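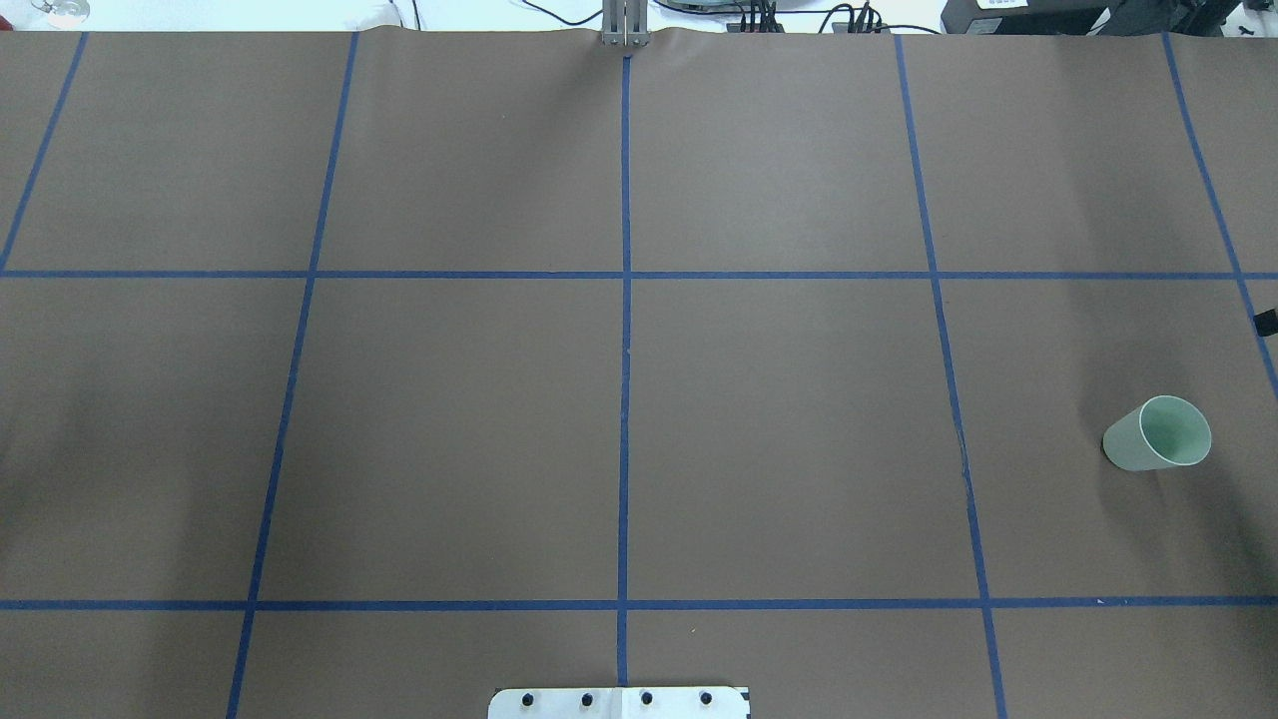 작업대에 종이를 깔 때 마스킹테이프는 어느 단계에서 붙이는 게 좋을까요?

종이를 깔고 하룻밤 그대로 둔 다음에 붙이는 게 제일 편해요. 롤에서 막 풀어낸 크라프트지는 말린 버릇이 남아 있어서, 바로 테이프를 붙이면 다음 날 가운데가 들뜨고 줄까지 같이 비뚤어지더라고요.

저는 작업대에 갈색 종이를 깔고 파란 마스킹테이프로 칸을 나눠 쓰는 방식을 꽤 오래 써 왔어요. 처음에는 나사랑 경첩이 자꾸 섞여서 시작했는데, 지금은 서랍 정리할 때도, 씨앗 나눌 때도, 심지어 명절에 선물 포장할 때도 이렇게 합니다. 댓글로 방법을 물어보신 분들이 계셔서 한 번에 적어 둘게요.

종이 고르기
너무 얇은 건 피하세요. 저는 Domix에서 나온 롤을 쓰는데 손으로 쓸어 봤을 때 매끈하고 광이 없는 쪽이 좋아요. 코팅된 포장지는 테이프가 금방 떨어지고, 연필 글씨도 안 먹어요. 폭은 작업대보다 조금 넓은 걸로 사서 앞쪽을 아래로 접어 넣으면 소매에 걸리지 않습니다. 이거 몰랐을 때는 팔 움직일 때마다 종이가 부스럭부스럭, 정말 신경 쓰였어요!

주름 펴기
말린 방향의 반대로 한 번 느슨하게 감았다가 풀어 주세요. 그러고 나서 책이나 도마 같은 무거운 걸 모서리마다 올려 두고 자면 됩니다. 뒤쪽 가장자리가 물결처럼 우는 건 저도 아직 완전히는 못 잡았어요. 물건 올려 쓰는 데는 지장이 없어서 그냥 둡니다. 다림질도 해 봤는데(네, 해 봤어요...) 오히려 접힌 자국이 더 또렷해져서 두 번은 안 합니다.

선 긋는 순서
가운데 세로줄부터 붙이세요. 저는 예전에 왼쪽 끝부터 차례로 붙이다가 오른쪽에 어중간한 칸이 남아서 다 뜯은 적이 있어요. 가운데를 먼저 잡고 양옆으로 나가면 적어도 좌우가 맞아요. 세로줄이 끝나면 가로줄을 그 위에 얹고요. 칸 간격은 30cm 자를 그대로 대고 연필로 점만 찍어 둡니다. 선까지 긋지는 않아요, 테이프 밖으로 삐져나오면 그게 더 지저분하거든요.

테이프는 당기면서 붙이지 마세요. 팽팽하게 늘여 붙이면 나중에 줄어들면서 종이를 같이 끌고 가서, 테이프를 따라 가느다란 주름이 생깁니다. 한쪽 끝을 눌러 놓고 롤을 낮게 눕혀 굴리듯이 풀고, 마지막에 마른 행주로 쓱 문질러 주면 돼요.

칸 쓰는 법
칸마다 이름을 꼭 적을 필요는 없어요. 저는 뒷줄에는 나중에 쓸 것, 가운데 줄에는 지금 만지는 것, 맨 앞줄에는 버릴지 말지 고민되는 것을 둡니다. 분해할 때는 뺀 순서대로 왼쪽부터 놓고요. 조립은 오른쪽부터 거꾸로 집어 오면 되니까 설명서를 덜 보게 돼요. 얼마 전에 Plillitz 스탠드를 고치면서 이 방식으로 했는데 나사가 하나도 안 남아서 혼자 박수쳤습니다 ㅎㅎ

작은 부품은 칸에 바로 두지 말고 병뚜껑에 담으세요. 재채기 한 번이면 끝이에요.

글씨는 종이 말고 테이프 위에 쓰는 걸 추천해요. 진한 파란색 테이프에는 흰색 펜이 잘 보이고, 검은 펜은 거의 안 보입니다. 용도가 바뀌면 테이프 조각만 덧붙이면 되고요.

언제 갈아야 하나
저는 6주쯤 쓰면 갈고 싶어지는데, 기름이나 본드를 흘렸으면 그날 바로 바꿉니다. 뗄 때는 테이프를 먼저 떼지 말고 종이째 돌돌 말아서 걷으세요. 톱밥이나 자잘한 부스러기가 안으로 말려 들어가서 빗자루질이 줄어요. 단, 테이프가 붙은 종이를 그대로 재활용으로 내놔도 되는지는 동네마다 다르니까 확인해 보세요. 저희 동네는 떼서 내야 해요.

그리고 지난 6월에 Kári Hallgrímsson 님이 댓글로 알려 주신 팁 하나. 종이를 2장 겹쳐 깔아 두고 윗장만 걷어 내면 다시 까는 수고가 반으로 준대요. 해 보니까 진짜 편한데, 아랫장이 밀려서 네 모서리에 테이프 고리를 하나씩 넣어 줘야 하더라고요.

다음에는 Fivesmont 공구함 안쪽에 같은 종이를 재단해 넣은 이야기를 써 볼게요. 치수를 잘못 재서 한 번 망한 얘기까지 포함해서요.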